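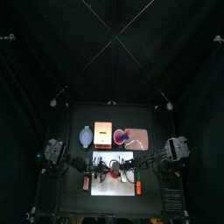 ok so I finally finished moving my grandmother's recipes out of the shoebox and into one big file and I have thoughts. thread, sorry in advance

There were 200 cards in there. I'd been telling everyone "maybe a few dozen." Some are typed, most are in her handwriting, and a good chunk are in pencil that's faded to almost nothing.

She never wrote oven temperatures. Just "hot" or "not so hot." One card says "oven like for the other cake." WHICH OTHER CAKE, GRANDMA

My uncle Arben (Arben Dimitrov, if anybody from the old street in Tallport is reading, he says hi) read the faded ones to me over the phone. He remembered the plum dumplings word for word and then argued with the card about the sugar.

He was right about the sugar, by the way. I made them both ways - the card version was way too sweet, and my kids ate all of it anyway.

Best find: a bean soup card signed "Mrs. Ristić, 2nd floor." Feeds 40. I think it was for a wedding? I cut it down to fit my biggest pot and still had soup for days.

Worst find: 2 separate cards for something in aspic. I typed them up because I'm doing this properly, but I'm not making them and you can't talk me into it.

Somebody asked how I'm sorting them. By who gave her the recipe, if there's a name on it, and then by season. I tried sorting by main ingredient first and half the file was just "cabbage."

Goal is a printed copy for each cousin by November. If you're a cousin and you have cards of hers in a drawer in Penstead, please send me pictures!! Front AND back, she wrote on the backs too

Next up is the walnut roll. I've got three cards for it and they all disagree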